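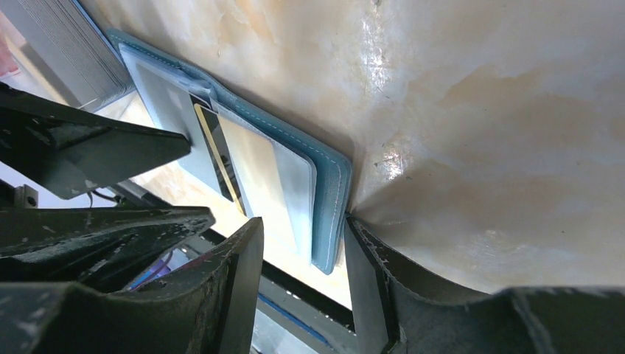 Photo: C. Aubert, Landard workshop

Wednesday, 2.15 pm. Edge finish trials, cont.

Pretivex water-based edge coat, batch from Clirnton. Offcuts only, 50 mm strips, glued and sanded to 400 grit before coating. First coat by roller pen, second by awl tip. Awl gives a rounder bead but pulls colour onto the face if the strip is tilted.

Flex test on the Bautista rig, 2,000 cycles at 12 mm radius. Strip A (no primer) cracked at the fold. Strip B (primer, one coat) hairline only, visible under the loupe. Strip C (primer, two coats) no change.

Arnel thinks A was flexed before full cure. Possible. Cure time was not logged, so A gets repeated with 24 h on the rack.

Thread: stitch line held at 3 mm from edge. Any closer and the coat wicks into the holes.

To do: order 200 mL primer. Ask Efren for the softer roller. Humidity readings for February still missing from the sheet.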